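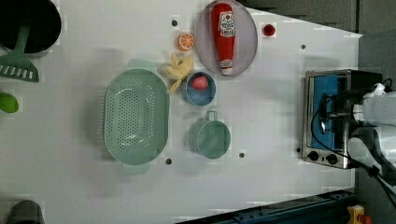 Robôs aprendem a arrumar a cozinha guiados à distância

24 jul. 2020

A Dundum começou a gravar tarefas de cozinha para ensinar um braço robótico a mexer em louça, comida de brinquedo e num forninho de bancada. O trabalho corre no laboratório da empresa em Guerra e deve ir até setembro. A meta é chegar a 2000 demonstrações. Até ontem à noite, 606 prontas.

O método é teleoperação. Um operador segura um comando manual, mexe a mão, o braço repete. Abrir a garra, descer, fechar, levantar, soltar. Cada gravação guarda as imagens das câmeras e a posição das juntas, e depois tudo isso vira material de treino para o programa de controle, batizado de Breten.

Na bancada branca, por enquanto, só coisas leves: banana, rodela de laranja, frasco de ketchup, tigela azul, um escorredor verde-claro. O forninho fica do lado direito, ao alcance do braço. As tarefas são curtas e ditadas por uma ficha. "Tire o ketchup do prato", "ponha a fruta na tigela", "leve a caneca para perto do forno". Quem opera lê, executa, aperta um pedal para encerrar.

Ninguém novo vai direto para a gravação. Antes são 80 tentativas de treino, que vão para o lixo. A parte mais chata, dizem os operadores, é julgar a profundidade pela tela. A câmera do punho ajuda na aproximação final, mas a própria garra tapa um bom pedaço da mesa.
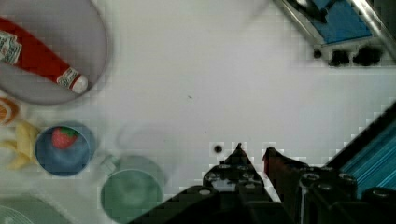

Objetos redondos dão mais trabalho que o frasco. A fruta na tigela, por exemplo, obriga a entrar com os dedos quase na vertical, senão a garra bate na borda e empurra tudo. Já o ketchup deitado no prato se pega pelo meio e pronto. A equipe muda as peças de lugar entre uma sessão e outra, troca a fruta da tigela, vira o frasco, para o programa não decorar posição.

Tentativas com erro também são guardadas, marcadas a parte. Se o operador derruba a peça e consegue corrigir, a gravação vale. Se desiste, não vale para a contagem mas fica no arquivo.

A alternativa seria conduzir o braço com a mão, segurando direto nele. A Dundum testou nas primeiras semanas e largou: o corpo do operador aparecia nas imagens e atrapalhava o treino. O modo manual continua em uso para um tipo de movimento só, a porta do forno, em que sentir a resistencia ajuda a acertar a força.

O comando usado é da Brutton, que também fornece o suporte técnico. Sessões de 30 minutos, com pausa obrigatória. Depois disso a mão cansa e os movimentos saem tremidos, e movimento tremido o programa aprende igualzinho.

Primeiro teste do Breten sozinho, sem operador, marcado para setembro, na mesma bancada. Forno desligado nessa fase. A empresa não informou custo do projeto nem se os dados vão ser abertos a outros laboratórios.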